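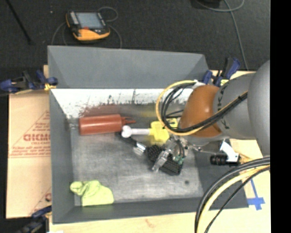 Figure 1. The gripper over the picking bin during our work on the cell. The bin is clamped to the table top.

Planning the Equipment for a Small Bin Picking Cell
Project report, second year, Automation Workshop, Kallov Technical College
Jennylyn Javier

1. Introduction

The task of my project was to prepare a purchase plan for the bin picking cell in our workshop. The college already owns the arm, and the arm was not part of my budget. I had to decide which smaller things should be bought so that the cell can be used by the students of the next year, and to stay inside 400 pounds. My report explains what I found in the cell, which offers I compared, and what I propose to order.

When I started in September I believed that the list would be short. I thought of a gripper and perhaps a new camera. After the first afternoons at the table I changed my opinion, and a large part of the list is now made of simple things such as clamps and cable guides.

2. The present state of the cell

The cell stands on a wooden table top. The objects are placed in a shallow grey bin and the arm reaches into it from one side. A black sensor is mounted beside the gripper on a small white bracket. The fingers of the gripper are clear, and one can partly see through them.

The bin is held by blue bar clamps. They do their work, but they belong to the wood workshop and we must give them back when the other class needs them. Two times in my project period I came to the cell and the clamps were gone. After that the bin must be placed again and the position must be taught again to the robot, and this costs one hour of lab time. So I put the clamps first on my list, although they are the cheapest line in it.

The cables are the second matter. They run in a loop over the joint of the arm, and other cables hang down at its side. With slow movements I did not have trouble. When the last joint turns far, the loop comes lower and can go over the objects. A cable which lies over an object is bad for the camera, and it is also not good for the cable. I asked for a price for guides with a hook and loop strap, which can be opened again without tools.

The bin itself is used and has stains on the inner side and smudges on the floor. I cannot say if they influence the recognition of objects, I did not have time to test this. A clean bin of the same size costs little and I would like to have one as a reference.

3. The objects

For picking trials we keep a mixed set. In Figure 1 there are a squeeze bottle, a white bone-shaped toy, a black object with a raised grid pattern and a green cloth. The set was collected by older students and there is no list of it. If one object gets lost, we cannot replace it with the same one, and then the results of one group cannot be compared with the results of another group.

I propose to buy a fixed set, two pieces of each kind, and to keep the second piece in a closed box in the store room. The kinds should stay similar to what we have now: something with a narrow end, something with an uneven shape, something textured, and at least one cloth. The cloth is the most difficult for planning. It has a different form every time, and when it is washed it becomes softer. I would write the number of washings on the box.

4. Comparison of the offers

I wrote to three suppliers. Fodico sells general workshop material and answered the next morning. Kukska and Morikawa both sell fingers which fit on our gripper.

The set of fingers from Kukska costs 57 pounds. The delivery time is 7 weeks, and they wrote me that this cannot be shortened for small orders. Morikawa can send in one week, but they sell only a complete kit with a mounting plate, and the kit was above what I could spend. I asked if they would sell the fingers alone and the answer was no.

I made a small comparison with points for price, delivery and fit. In the first version Morikawa had more points, and then I noticed that I gave the same weight to delivery as to price. For us the delivery is less important if we order before the winter break. With the corrected weights Kukska is the better choice. I include this detail so that the next student can see that the table depends very much on the weights, and should be discussed with the supervisor before the offers are opened.

Fodico offered the clamps for 29 pounds as a set. Their clamps have rubber pads, which should be kinder to the edge of the bin. The bin, the cable guides and the bracket are also from Fodico. It is easier for the college office to have one invoice for these.

5. Proposed budget

All prices are in pounds and include delivery.

Spare fingers, two sets (Kukska): 114
Bar clamps, one set (Fodico): 29
Clean bin, same size (Fodico): 48
Spare sensor bracket and cable (Fodico): 62
Cable guides (Fodico): 35
Fixed object set, two of each (local shops): 40
Sum: 328
Reserve: 72

The reserve is enough for one more set of fingers. I recommend to keep it closed until the first set has been in use for one term. We do not know yet how long a set lasts with beginners. The manual gives a value for industrial use, but in our workshop the fingers touch the bin floor more often than they should, and I do not trust this value for us.

I did not put a new camera on the list. My supervisor asked me about it and I looked at prices, and even the simplest model which fits on the bracket would take the whole budget. The present one is good enough for the exercises in the course book.

6. Order of purchases

The fingers must be ordered first, on account of the long delivery. The order should leave the office at the beginning of October, then they arrive before the break also if there is a small delay. The Fodico order can follow in the same month. The objects can be bought any day, but the person who buys them should make a photo of every piece and measure it before it is used.

When the clamps are delivered they should be painted or marked with tape in a colour which the wood workshop does not use. Their clamps are blue, so I suggest white.

7. What I would do in another way

I spent too much time with the catalogue and too little at the table. My first list had a second gripper on it and no clamps. It would be better to work in the cell for a full week, write down every interruption, and only then ask for prices.

I also should have asked the office earlier about the rules. An offer is valid only if it has the stamp of the supplier or a signed letter, and an e-mail with a price is not accepted. Kukska had to send their offer a second time, and I waited for it until the last days of the project.

One question stays open. The college has not decided who keeps the spare parts. At present they are in a drawer under the table without a lock, and the key of the store room is with the evening teacher. I have written the question to the department and will add the answer to the file copy of this report when I receive it.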